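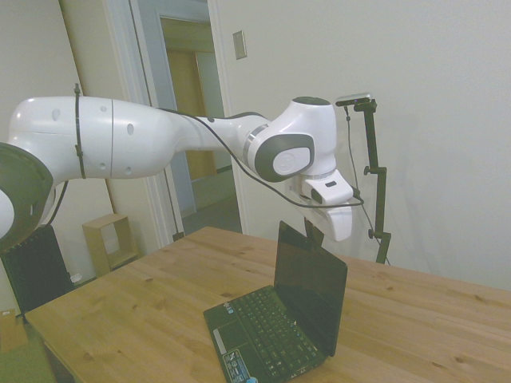
3.2 Survey area and water meter records

The study used household meter records from Sandville, a small town supplied by a single reservoir on the river Were. Readings were taken by hand until November, when the supplier moved to quarterly estimates for the outlying streets. Records for those streets were excluded. The remaining set held 2,805 readings, last checked against the supplier's ledger on 07/08/2022.

Each reading was assigned to one of 12 supply zones. Zone boundaries follow the valve map drawn up by Rotich, with one change: the lane behind the Meltis works was moved to the zone that feeds it in summer. Night flow was taken as the lowest hourly value between midnight and four o'clock. Where a logger had stopped, the gap was left open and the night was dropped from the mean.

Figure 3. Work table.

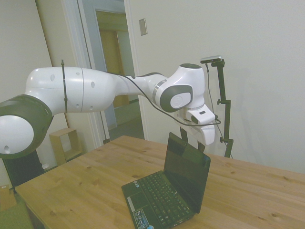 Can night flow alone separate leakage from household use?
Only in zones with few night-time users. In the zone containing the bakery, night flow stayed high throughout the period, and leakage there had to be estimated from pressure steps instead.

3.3 Pressure steps

Pressure was lowered in stages of 30 minutes – long enough for flow to settle in all but the largest zone. The method follows Vasylenko's earlier work at Dradivville, though her zones were fed by pumps and ours by gravity. Nearly 3 per cent of the steps were rejected owing to valve faults. Results by zone are given in Section 4.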